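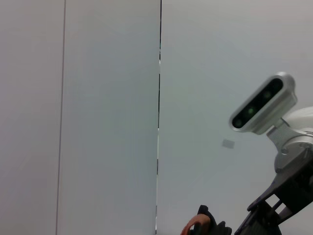
Off-white against two greys, and the dark gap I can't stop looking at.

July 3, 2023

I have spent more of this winter thinking about white than any grown woman should. If you came over from the shed posts, sorry, there's no shed this time, it's all panels and paint (the shed is still full of the old carpet, if you were wondering).

So, the back room. When we moved to Girkomness in May I told everyone the walls and panels could stay as they were, all white, very easy, just move the furniture in. Then I actually lived with them for a few weeks and found out they aren't the same white at all! One piece is a pale grey with a bit of warmth in it, the big flat one beside it goes almost blue when the light is on it, and the surface past that has a touch of green. I'd swear it wasn't there when we looked at the place. My husband says he can't see any difference and would I please come and eat my dinner.

And then the gap. It's a skinny one, running up and down between the off-white panel and the greyer surface, and it doesn't even stay the same all the way along. Near the top it's a proper black line, and lower down you get light bits breaking it up, so your eye keeps going back to it. I've pushed a ruler at it and I've pushed an old library card at it. The card went in further than I'd hoped.

I rang Hollis Pruitt, who did my sister's kitchen, and he said leave it alone. Panels move, he said, and if you fill it hard it will crack by summer and you'll be looking at a crack instead. Nestor Lagman at the hardware shop said the complete opposite and sold me a tube of flexible filler, so now I own a tube of flexible filler. It's on the windowsill. I did a little test run on an offcut in the laundry and it went on beautifully and then I put my elbow in it.

There's also a faint grey patch on the right-hand side, a bit below the middle, and I go back and forth on whether it's a smudge or the light bouncing off something. I wiped it one night after tea and felt very thorough. I'm still not sure.

Paint next. I've got four sample pots and the one I keep going back to is called Drenorari, a soft warm white that looks like nothing much in the tin and lovely once it's up (two coats, small roller, I tried it behind the door). I've put aside $200 for the whole room and the first quote for materials came in at $227, so either I skip the fancy drop sheet or I find the extra down the back of the couch.

If you've filled a long thin gap between panels and it stayed filled, please leave me a comment and tell me what you used! I'm going to sand the bit behind the door tomorrow and leave the tube where it is for now.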